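notas charla — embalaje y etiquetas, sesión corta (2020-04-06)

**OJO**: 25 min con preguntas. Si voy tarde saltar el bloque de Deltham entero.

## Arranque

- saludar, probar micro, agua
- pregunta a la sala: ¿quién guarda cajas de zapatos? que levanten la mano. esperar. no llenar el silencio
- yo sí. demasiadas. en casa ya no caben debajo de la cama
- de qué va esto: la caja como objeto que *trabaja*. Se lee, se apila, se abre, vuelve. Casi siempre diseñamos solo para el primer abrir

## Contexto rápido (2 min, no más)

- proyecto Semum: devoluciones de calzado, tienda pequeña, almacén compartido
- en marzo revisamos 256 devoluciones a mano. una por una. dolor de espalda
- de esas, 119 volvieron con el par metido de cualquier manera: papel hecho bola, tapa mal cerrada, un zapato encima del otro
- no decir "el cliente lo hace mal". El cliente hace lo que la caja le deja hacer
- (si preguntan por el método → hoja aparte, no improvisar cifras)

## La etiqueta

- quién la lee: el del almacén, el de la tienda, quien busca su par en el armario. tres distancias distintas
- jerarquía: modelo, talla, luego todo lo demas
- la talla manda. se busca a un metro, con prisa, con otra caja en la mano
- conversiones: nadie las lee hasta que hacen falta, y entonces no se ven. Enseñar y callar un momento
- código de barras y QR en la misma etiqueta, dos lectores, dos costumbres. En Trummer pasaban siempre el de barras por inercia
- media talla: el 5 pequeño y levantado. preguntar si lo leen desde el fondo

## En la mesa de trabajo

- cambiar a las dos fotos, dejarlas un rato
- fijarse en la muesca: semicírculo, cabe un dedo o dos. asa, mirilla, todo a la vez
- por la muesca asoma lo de dentro. La caja se chiva de cómo está embalada
- color: rojo entero. se encuentra en una estantería sin leer nada

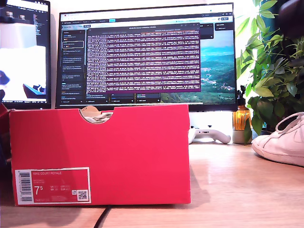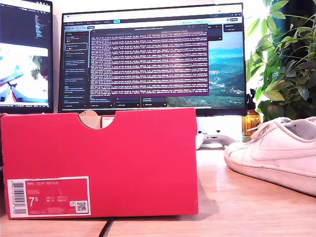

*Caja roja Nike Court Royale, talla 7.5, en el escritorio. En la segunda, también una zapatilla blanca.*

- segunda foto: arrugas en la puntera, suela algo rozada. Hilo para hablar de usado vs nuevo: misma caja, otro contenido, la etiqueta no se entera
- pausa. beber agua

## Volver a meter el par

Demo en directo con la caja que llevo (¡no olvidarla en el hotel!)

1. papel al fondo, abierto, sin bola
2. un zapato tumbado, suela contra la pared larga
3. el otro al revés, puntera con talón
4. papel por encima, tapa. si hay que apretar, está mal

- pedir a alguien de la primera fila que lo repita. suele fallar en el 3, bien, comentar ahí
- cronometrar? la última vez se alargó muchisimo. mejor no

## Deltham (saltable)

- probaron a imprimir los pasos dentro de la tapa. Tres dibujos, cero texto
- primera versión: dibujos boca abajo al abrir. risas. arreglado en la segunda tirada
- coste por caja: subió algo, no dar número, lo tiene Brondia y no es público
- les gustó más a los de almacén que a los clientes. no tengo claro por qué, decirlo así

## Qué me llevo / qué os lleváis

- talla legible en el lado que queda hacia fuera cuando se apila. Parece obvio, mirad vuestras estanterías
- muesca sí, pero pensar en polvo. pendiente de probar con una más estrecha
- el papel: una hoja que se desdoble sola sería ideal, no la hemos encontrado
- un hueco en blanco para escribir a mano! en las devoluciones de Semum la gente escribía en el cartón con lo que tuviera

## Preguntas probables

- ¿y sin caja, en bolsa? → sí para envío, mal para guardar. No meterme en sostenibilidad, es otra charla
- ¿color distinto por gama? → funciona con pocas gamas, con muchas es un lío
- ¿solo QR? → en almacén todavía no lo veo. depende de los lectores que haya

recoger la caja y el papel al salir, la sala se usa después
mandar pdf a la organización, versión sin el bloque Deltham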